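## Step 4: Check the gap before a recording run

The Meltari gripper is held by hand for this exercise. Each pair records 40 passes over the table, so set the fingers first.

1. Clear the table between the fingers.
2. Open the gripper fully and hold it level.
3. Check that the two plates face each other.
4. Start the Paucar logger and wait 30 seconds.
5. Close and open twice. The logged width should return to within 2 mm of its first value.

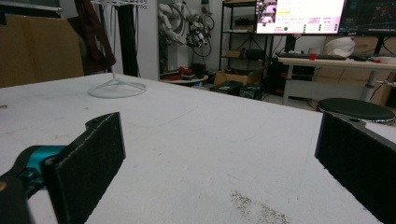 *Fig. 4. Fingers apart over the white tabletop, nothing held.*

If the width drifts, retighten the finger screws and repeat from item 2. Save the file under your pair number in the Zuston club folder. Files with fewer than 292 samples are rejected by the import script.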